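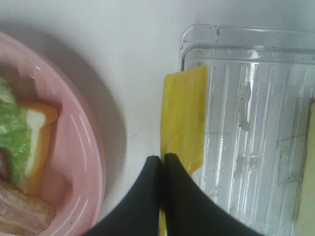 1/ School lunches, week 6

Sandwiches again. Two kids, one loaf, out the door by 8. Butter right to the crust or the bread goes soggy by recess.

2/ Lettuce – wash it the night before, roll it in a tea towel, fridge. Thanasis Lazaridis swears by paper towel but I'm too cheap.

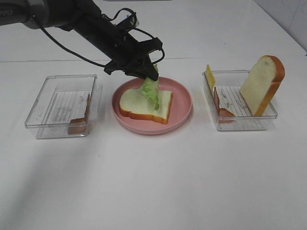
Also stop slicing tomato in the morning!! Pack it seperate, kids can add it themselves. Mine mostly dont but whatever.

3/ Freezer bread is fine btw. Make it frozen, thawed by noon. 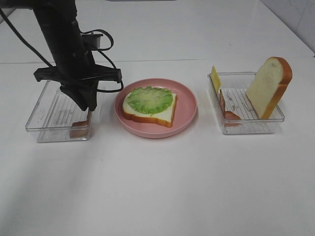

Does ham keep till lunch without a fridge? With an ice brick against it, sure – lunch bag out of the sun.

4/ Wraps tmrw. Send ideas pls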